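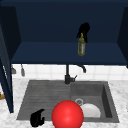 Who should decide which examples a learning system is given?
The people who will answer for its mistakes, and they should decide in writing.

At Prerex, our kitchen set holds 496 simulated runs. Natalie Treloar has argued that variety matters more than volume, and I agree. A cupboard door and a bottle on a shelf offer plenty of ways to go wrong.
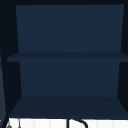
The case for keeping poor runs

Bradley Bainbridge would discard every clumsy attempt. I would keep them – labelled, and stored apart. Two reviewers should check each label, and five runs in each batch should be repeated by a different operator. A grip on a handle deserves the same scrutiny as a finished task.
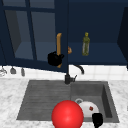

What we ask of Starell

Publish the labelling rules by September, before the next batch is recorded.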